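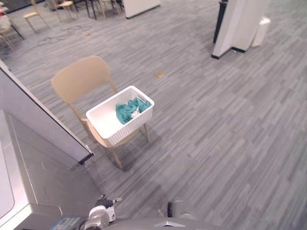 椅子上的白篮子里有一块青绿色的布，灰白色的机械手就在旁边。

机器人开放日：它真的会做家务吗？

写给八岁以上、喜欢追问的读者

Drandelmont 的机器人开放日门口贴着一句大话：“家务机器人来了！”看见这种话，先别急着鼓掌。来了，是走来的，还是被人推来的？会做家务，是会做一件，还是会做一百件？带着这些问题进门，比带着相机有用。

这次演示的机器人叫 Brida，任务听起来很小：把一块布从篮子里拿出来，放到旁边去。你大概三岁就会了。那为什么还要专门请人来看呢？

先说布有多麻烦

积木是硬的。你今天捏它，明天捏它，它都是一个样子。布就不同了，揉一下变一个形状，再揉一下又变一个。你把同一块毛巾扔进篮子十次，十次都不会完全一样。

人看见一团布，一下子就知道“这是布，可以抓”。机器人得先用摄像头得到一张图，再由程序去猜：哪里是布，哪里是篮子，哪里是椅子。猜错了，手就会伸到错的地方，比如夹住篮子的边。

篮子也会添麻烦。图里的篮子放在椅子上，前面那一头还伸出了椅子边一点点。要是你用力往下按那一头，会怎么样？拿一个空盒子在凳子上试试就知道了，记得垫块软垫。机器人要把布夹起来，又不能把篮子带翻，力气得刚刚好。

布挤在篮子的一头，另一头是空的。所以手伸到篮子正中间去抓，不一定是好主意。布的褶子里还夹着一小块白色的东西，也许是标签，也许是纸。你觉得程序会把它当成布的一部分，还是当成另一件东西？我不知道，现场的讲解也没有说。

讲解员说的话，要听几个词

负责讲解的是 Kuzmenko 工作室。他们说 Brida “自己学会了”拿布。这个“学会”要问清楚。

按他们发的小册子，Brida 练习用了 3000 段示范，每一段都是由人操纵着机械手做出来的。也就是说，有人一遍一遍地教，电脑再从里面找规律。这很了不起，可是跟你学骑车不太一样。你摔几次就会了，用不着 3000 次。学会以后换一辆车，你多半还能骑。

那么换一个篮子呢？换一块黑色的布呢？把椅子转个方向呢？小册子上写着，他们测试了 211 次。成功了多少次，册子上没写。我翻了两遍，连背面也看了。

遇到这样的数字，你可以在心里画一个问号。“测试了很多次”和“成功了很多次”是两句话，听起来像，意思差得远。

什么叫“自动”？

再教你一个好用的问题：“现在是谁在控制它？”

答案一般有三种。第一种，有人在遥控，机器人只是跟着动，像你手里的遥控车。第二种，动作是提前编好的，每次都走同样的路线，东西一挪位置它就抓空了。第三种，机器人自己看、自己决定手往哪里伸。只看一张照片，你分不出是哪一种。就算看一段视频，也很难分出来。

所以看视频时，还要留意角落里有没有写着“加速播放”。我在开放日的屏幕上看到一段 58 秒的短片，Brida 在里面动作飞快。后来看它在现场干活，慢得多，我有时间把一整块饼干吃完。短片没有骗人，小字写了是加速的，只是字真的很小。

那它到底有没有用？

我的看法是：现在还说不上。拿一块布，离“做家务”还很远。洗衣服要分颜色、翻口袋、把袜子配成对，还要知道哪件毛衣不能用热水洗。这些事情，那天的演示里一件也没有。

但我也不想说它没意思。一只机械手碰到软软的、乱七八糟的东西，还能找到下手的地方，几十年来工程师一直觉得难。只是“难的事情有了一点进步”这句话，贴在门口没有“家务机器人来了”那么响亮。

Kuzmenko 工作室说，他们九月还要办一次演示，用的是新一代的 Sarkora，会叠衣服。要叠成什么样才算叠好，他们没有说。

去看之前，准备这几个问题

现在是谁在控制它？
一共试了几次，成了几次？
可以让我把篮子挪一下吗？
视频是原来的速度吗？
它做错的时候，是什么样子的？

最后一个问题我最喜欢。要是讲解员愿意给你看失败的录像，你学到的东西会比看成功的多。要是他只是笑一笑，把话题转到别处去，那就把问号留在本子上，九月再问一次。

发布日期：2021-02-25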